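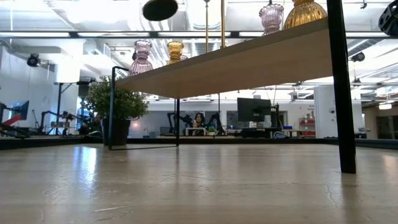

How often does a wooden worktop need oiling?

Two or three times a year is enough for most kitchens, and a top that rarely sees water can go longer than that.

It is a short answer, and you will struggle to find it in a shop. I have spent the past few months reading tins, leaflets and care cards, and the advice on them runs from "monthly" to "weekly for the first two months, then monthly for the life of the product". The people giving this advice sell oil. I would like to think the two facts are unrelated.

Start with the price. The Ralard care kit, which comes with two cloths and a pad, costs £70. Nametti sells a "nourishing balm" for the same surfaces in a tub so small that I used most of it on one coat. Read the contents and you find plant oil and wax in both. A plain tin of boiled linseed or a decent worktop oil from a builders' merchant costs far less and does the same job, provided the label says it is suitable for food areas once cured.

Then there is the language. Wood does not drink. It is not thirsty, hungry or tired, and it cannot be fed. The tree has been dead for years. Oil goes a short way into the surface, hardens there and slows down the movement of water. Once the fibres near the top have taken what they can, the rest sits about being sticky until you wipe it off. A sticky worktop is the commonest complaint I hear from people who followed the instructions to the letter, and the remedy they are usually given is another product.

I asked Boström, whose kitchens start at £3000 for the worktops alone, what the monthly figure was based on. The reply said that it reflected "best practice across the sector". I asked whose practice. I am still waiting. Juvetti was more helpful, up to a point. Its customer service desk sent me a test report covering 105 days, in which oiled samples did better than bare ones. I don't doubt it. Bare wood beside a sink is a poor idea and always has been. What the report did not compare was a sample oiled every month with one oiled twice a year, and that was the whole question.
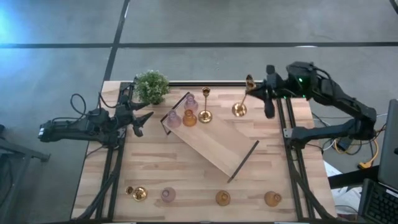
Shop talk about timber is no more reliable than shop talk about oil. "Solid wood" on a ticket makes most of us think of one great board, when a butcher-block top is really a lot of narrow pieces joined together. I have no quarrel with that. It makes good use of smaller timber and tends to stay flatter than a wide board would. But look at the planks of the table shown here, cream next to tan next to light brown, and ask yourself how any one oil is supposed to "bring out the true colour". There are several colours, and all of them are true. Neighbouring pieces can take up oil differently too, so a stripe that looks dull a day after oiling may be perfectly well protected.

So what should you do? Put a few drops of water on the surface, near the sink or wherever it gets most use. If they stay up in beads, leave the tin in the cupboard. If they flatten and the patch goes dark within a few minutes, dry it off, let it stand overnight and oil it the next day. Thin coat, wait a quarter of an hour, wipe off everything that will come off. Lay the cloths out flat outdoors to dry before you throw them away, as oily rags screwed up in a bin can catch fire. That warning, by the way, was in the smallest type on every tin I looked at.

I last oiled my own beech top in October. The drops still bead along most of it, though not beside the tap, where I shall do a patch when the weather turns.

The trade has one more offer for those who worry. Boström will send someone round to sand and oil your worktops every year under a care plan, at £475 a visit. I asked whether skipping a year would affect the guarantee. The guarantee, when I finally got hold of the full wording, does not cover the finish at all.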